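## Running the handover demo at the Iltwood open day

Set up by 9 a.m. Visitors come through in groups, and each group gets one handover.

1. Switch on the arm and load the saved program, number 47.
2. Hold the bracket by the end with the small circuit part. Keep your other fingers under the metal.
3. Wait for the gripper to come up to the part, and keep your hand still.

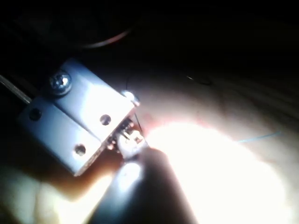 *Gripper finger at the end of the bracket, hand still in place.*

4. Let go when Felicja Duda calls it from the desk.
5. Send the arm home before the next group steps in.

Visitors stand behind the tape, 140 cm from the base. If the arm stops partway, press the red button and get Henrique Lobo. Spare brackets are in the Goltlow drawer.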